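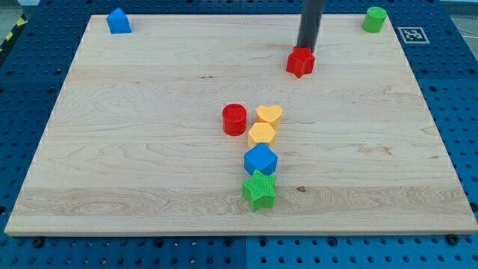
Board on the blue perforated table, knot at lower right.

Ticket 332: Wooden board shifts on perforated table
Opened 24/07/2023
Status: waiting on parts
2 min read

Reported problem
The board on the Tranus table creeps toward the back when blocks are pushed against it. By the end of a shift the right side has moved 2 mm. Same board as ticket 132, supplied by Nistura.

Checked so far
- Table panels are level across the seams. Put a straightedge over the front seam and found no step.
- Both black screws in front of the board are tight. They only stop it coming forward, so they don't help with this.
- Turned the board over on the bench. No bow. The underside is sanded smooth and has nothing on it to grip the table.
- The small knot near the lower right corner is sound. Pressed it from both faces and it did not move.

Tried
Masking tape under the corners. Held for one morning, then the board crept again. Tape removed, residue cleaned off the blue panel with a damp cloth.

Next step
Thin rubber sheet under the full board, 700 mm roll on order from Ullia. If it still moves, fit a second pair of screws along the back edge. Please don't drill the board. The wavy grain along the front splits easily and we have no spare.

Update
Aksoy stores confirmed the roll is in transit. Leaving this open until it has been fitted and checked over a full shift.

Comments (2) | Shares (0)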